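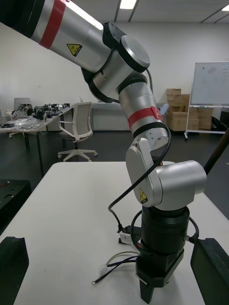 端子付け作業の自動化と作業者の仕事の変化
フリス社試作配線室における調査

スコローラ工科カレッジ　生産システム専攻　プロジェクト演習報告書
リナ・ジャベル、ハテム・ブアッザ
指導教員：スアド・タヒリ
提出日：2023年6月21日

1. 調査のきっかけ

リナ・ジャベルは昨年の夏、モタウングにあるフリス社の工場で実習をした。フリス社は灌漑ポンプの制御盤に使う配線束を作っている会社で、従業員の多くは組立ラインで働いている。実習先はラインの横にある試作配線室だった。当時、この部屋の作業はほとんどが手で行われていた。電線を切り、被覆をむき、丸形端子をかしめ、引っ張って確かめ、束ねて袋に入れる。実習の終わりごろ、端子付けの一部をロボットアームに移す計画があると聞いた。

その後、計画は実行に移され、室内にはアームが入った。私たちは今年の演習のテーマを決めるとき、導入後の部屋で人の仕事がどう変わったかを調べることにした。機械の性能を測る研究はすでに専攻の先輩が行っているので、本報告では扱わない。関心は、同じ人が同じ部屋で働きつづけていて、一日の中身がどこで変わったかにある。

2. 調査の方法

試作配線室とそれに隣り合う検査場所で働く12人全員に聞き取りをした。一人あたりの時間は決めず、休憩の前後や作業の切れ目に話を聞いた。録音はせず、その場で書いたメモを当日中に清書し、本人に見せて直してもらった。直しが入ったのは主に工程の呼び方である。

聞き取りのほかに、室内で作業を見せてもらった。また、導入後に作業者が書いた「停止メモ」を借りた。停止メモとは、アームが止まったとき、または作業者が止めたときに残す手書きの記録で、日付、担当、止まった理由、どう復帰したかを書く欄がある。借りた範囲には142件の記録があった。同じ内容が二枚に書かれていた場合も、別の記録として残してある。

室の責任者であるラグダ・トワル氏には、導入までの経過と勤務の組み方について別に時間をとってもらった。本文中で氏名を出しているのはトワル氏と、保全担当のファディ・ゼイン氏の二人で、どちらも掲載の許可を得ている。ほかの方の発言は担当工程だけを示した。

3. 導入前の仕事

試作配線室の仕事は量産と違い、品種が毎日変わる。同じ図面の配線束を作るのは多くても数日で、次の図面が来れば電線の太さも端子の大きさも変わる。年間に流れる図面は改訂版を含めて約3000枚になるという。そのため、ライン用の専用機は入れにくく、長いあいだ手作業が残っていた。

手作業のころの一日は、朝に図面を受け取り、各自が自分の机で最初から最後まで仕上げる形だった。電線の切断から袋詰めまでを一人が受け持つので、誰の作ったものかは束を見ればわかったと複数の人が話した。結束の間隔や、端子の向きのそろえ方に癖が出るからである。

負担として最もよく挙がったのは、手首と親指の付け根の痛みだった。手動の工具で端子をかしめる動作は、細い電線なら軽いが、太いものでは両手で握ることになる。端子付けを長く担当してきた作業者は次のように話した。

「午前中はいい。三時を過ぎると握りが浅くなって、それで端子が浮く。浮くと引っ張り試験で抜けるから、やり直しでまた握る。」

痛みがあるときは、本人がトワル氏に申し出て結束や袋詰めの仕事に替わっていた。ただし申し出にくいと感じていた人もいた。替わってもらう相手も同じ作業で疲れているためである。

4. アームが受け持つ範囲

現在アームに任せているのは、被覆をむいた電線を受け台から取り、かしめ機に差し込み、かしめ終わったものをトレイに置くところまでである。図面を読んで電線を選ぶこと、被覆をむくこと、端子の向きを確かめること、束ねることは人が行う。動作の登録と管理には「ベルトビー」という作業管理ソフトを使っている。品種ごとに動作の組を呼び出し、必要なら作業者が位置を直して保存する。

電線はつかむ相手としては扱いにくい。曲がり癖があり、同じ長さに切っても先端の位置がそろわない。数本が絡むと、一本だけを持ち上げることができなくなる。人は指で軽くしごいて癖を直し、絡みは目で追ってほどくが、アームにはその動作を登録していない。そこで、受け台に並べる前に人が電線を伸ばして置く作業が新しく生まれた。室ではこれを「寝かせ」と呼んでいる。導入前の作業手順書にはない言葉である。

細い電線と太い電線では、アームへの任せ方も違う。太いものは癖が弱く、寝かせれば落ち着いている。細いものは隣の線に触れて動くため、間をあけて置かなければならず、受け台に載る本数が減る。細い線ばかりの図面では、手で打ったほうが早いと判断してアームを使わないこともある。この判断は担当者が行い、理由を書く必要はない。

5. 変わったこと

5.1 体の負担

端子付けの経験がある人は全員、手首が楽になったと答えた。特に太い電線を手で打つことがほぼなくなったことが大きい。以前は帰宅後に湿布を貼っていたが今は貼っていない、という人もいた。

一方で、目の疲れを訴える人が出ている。アームが差し込む直前の電線の先をじっと見る時間があるためで、見ている必要は手順上はない。それでも見てしまうのは、差し込みがずれるとかしめ機の中で端子がつぶれ、取り除くのに手間がかかるからである。ある作業者は、機械の横に立っている時間が以前より疲れると話した。手を動かしていないのに離れられない、ということであった。

立ち仕事の割合も変わった。手作業のときは机に向かって座ることができたが、寝かせと受け取りは立って行うほうが早い。椅子は今も使われているが、座るのは結束と記録のときが中心になった。

5.2 一日の区切り

手作業のころ、休憩は各自の束の切れ目で取っていた。現在は受け台が空になる時刻に合わせて取ることが多い。受け台に電線を満たしてから休憩に入れば、戻ったときにはトレイに並んでいる。便利だという意見と、休憩中も止まっていないか気になるという意見の両方があった。

トワル氏によると、導入後しばらくは休憩室から様子を見に戻る人が多かった。そこで、昼休みのあいだはアームを動かさないことに決めた。生産量は減るが、昼に人が部屋からいなくなることのほうを優先したという。私たちが聞き取りをした範囲では、この決定に反対する人はいなかった。短い休憩については決まりがなく、担当者に任されている。

5.3 誰の仕事か

最初から最後まで一人で仕上げる形は、導入とともになくなった。現在は、寝かせ、アームの担当、結束、検査と分かれ、週ごとに交替する。この変更については意見が分かれた。

結束を得意とする作業者は、以前のほうがよかったとはっきり述べた。自分で打った端子であれば、どこを強く曲げてよいかがわかる。人やアームが打ったものを受け取ると、一本ずつ確かめてから束ねることになる。反対に、入社して間もない作業者は、分かれているほうが覚えやすいと答えた。一人で全部を仕上げる形では、途中で手が止まると一日分がそのまま遅れ、それが怖かったという。

検査の担当者は、不良の出方が変わったと話した。手作業では人ごとに違う不良が少しずつ出ていた。アームの場合は、位置がずれていると同じ不良がトレイ一枚分続く。見つけやすいが、見つけたときにはまとまった数になっている。このため検査場所では、最初の数本を先に回してもらう取り決めを作った。手順書への追加はまだで、検査側の壁に貼った紙で運用されている。

5.4 新しく増えた仕事

停止への対応は、導入前にはなかった仕事である。停止メモ142件のうち97件は電線に関するもので、絡み、先端の浮き、つかみ損ねの順に多かった。残りは端子の供給切れ、トレイの置き間違い、品種の呼び出し間違い、原因の書かれていないものなどである。

復帰の方法の欄を読むと、書き手によって詳しさが大きく違う。「直した」とだけ書かれたものもあれば、どの線をどちらに曲げたかまで書いてあるものもある。ゼイン氏は、詳しいメモを読んで受け台の溝を浅いものに取り替えた。先端の浮きは溝の深さが原因だと、三人の作業者が別々に書いていたためである。ゼイン氏自身はその場に立ち会っておらず、メモがなければ気づかなかったと話している。

ところが、メモを書く時間は作業時間として数えられていない。書く人は復帰させたあと、次の電線を寝かせながら書くか、終業前にまとめて書く。まとめて書いたものは内容が短い。私たちは、記録が短いことを書き手の姿勢の問題とは考えなかった。時間の割り当てがないまま仕事が増えていると見ている。

6. 教える側と教わる側

動作の登録を誰が行うかは、導入時の大きな論点だったという。はじめはゼイン氏が一人で登録していた。図面が変わるたびに呼ばれるので、ほかの設備の保全が遅れるようになった。その後、作業者のうち希望した人が講習を受け、位置の直しまでは自分で行えるようになった。新しい品種を最初から登録するのは今もゼイン氏である。

講習を受けた人は四人で、そのうち二人は端子付けの経験が長い。残る二人は経験が浅いが、画面の操作に慣れている。この組み合わせで起きたことは、聞き取りの中で何度も話題になった。画面に慣れた若い作業者が操作し、経験の長い作業者が横で位置を言う。差し込みの深さ、線を持つ場所、角度などは、経験の長い人の言うとおりにすると一度で決まることが多い。言われた側は、なぜそこを持つのかを聞きながら登録するので、手で打つときのこつも同時に覚えたと話した。

ただし、講習を受けたことは賃金の区分に反映されていない。トワル氏は、区分の見直しを会社に求めており、7月に話し合いの場が持たれる予定だと説明した。結果は本報告の提出に間に合わないため、ここでは予定として記すにとどめる。

受講を希望しなかった人にも理由を聞いた。画面の文字が細かいこと、夕方に早く帰る必要があること、覚えても担当が週に一度しか回ってこないことが挙げられた。講習は終業後に行われていたので、帰宅時間に制約のある人には最初から受けにくい条件だった。

7. 安全について

アームの動く範囲に手を入れるのは、停止させてからと決められている。この決まりを知らない人はいなかった。しかし、止めずに手を出したことがあるかという問いには、複数の人がためらった後に「ある」と答えた。いずれも、絡みかけた電線を見つけ、止めれば復帰に時間がかかるので先にほどこうとした場面である。けがはなかった。

この答えを報告書に載せるかどうかについては、トワル氏と相談した。個人がわからない形であれば載せたほうがよいという返事であり、同じ内容は室の朝の打ち合わせでも伝えられた。復帰の手順が長いことが手を出す理由になっているので、ゼイン氏は、軽い停止のときの手順を短くできるか検討している。

電線やケーブルの取り回しについても意見があった。机の上に作業中の電線と機器の配線が一緒にあると、片づけのときにどこまでが製品かわからなくなる。一度、端子のついた短い線が試験用の線として捨てられかけたことがある。現在は、製品にする電線を浅い箱に入れてから机に置くことになっている。

8. 考察

私たちは調査の前に、単純な作業が減り、判断の多い作業が増えるだろうと予想していた。結果は一部しか合っていない。位置の直しや使うか使わないかの判断はたしかに増えた。しかし寝かせは、手作業のどの工程よりも単純だと多くの人が感じている。機械が苦手とする部分を人が前もって整える仕事であり、品種が変わっても内容はほとんど変わらない。しかも、この作業の出来が停止の回数を左右する。重要だが単調で、うまくできていても目に見える結果がない。

交替の組み方には、この点が十分に反映されていないと考える。現在は四つの担当を同じ長さで回しているが、寝かせの週だけは一日が長いという声が多かった。半日ごとに替える案を出したところ、結束の担当者からは、束の途中で替わるのは困るという意見があった。寝かせとアームの担当だけを半日ごとに入れ替えるのであれば、束には影響しない。この案はトワル氏に渡してある。

もう一つは、停止メモの扱いである。メモは作業者が設備の改善に加わる道になっている。受け台の溝の例のように、実際に設備が変わったこともある。ただ、その結果が書いた人に知らされていなかった。溝を指摘した三人のうち二人は、私たちの聞き取りで初めて自分のメモが使われたことを知った。メモの控えに、何を変えたかを書き込んで部屋に戻すだけでも、次に書く人の助けになると思われる。

本調査の限界も記しておく。聞き取りの対象は一つの部屋に限られ、導入前の状態は実習のときの記録と本人の記憶によっている。体の負担についても本人の感じ方を聞いたもので、測定はしていない。また、リナ・ジャベルは実習で対象者の多くと面識があり、話しやすかった反面、遠慮があった可能性もある。このため、勤務や賃金に関する部分の聞き取りはハテム・ブアッザが一人で行った。

9. 会社への提案

（1）停止メモを書く時間を作業時間に含める。
（2）メモをもとに変更した内容を、書いた人に知らせる。
（3）寝かせとアームの担当を半日交替とし、ひと月試す。
（4）講習を就業時間内に行い、画面の文字の大きさを変えられるか確認する。
（5）検査に最初の数本を回す取り決めを、手順書に載せる。

このうち（5）については、提出前の説明の場で了承をもらい、手順書の改訂を検査の担当者が始めている。（3）は勤務表の都合を確かめてから返事をもらうことになった。

謝辞

作業の合間に話をしてくださった試作配線室と検査場所の皆さん、記録を貸してくださったラグダ・トワル氏、設備の説明に何度も時間を割いてくださったファディ・ゼイン氏に感謝する。聞き取りの項目については、スアド・タヒリ先生から助言をいただいた。

関連する報告書
・小型ポンプ組立工程における部品棚の配置変更
・作業者が書く設備記録の様式の比較
・モタウング地区の工場実習　受け入れ先一覧
・電線の曲がり癖と把持位置に関する予備実験
・交替勤務と昼休みの取り方　学生アンケート集計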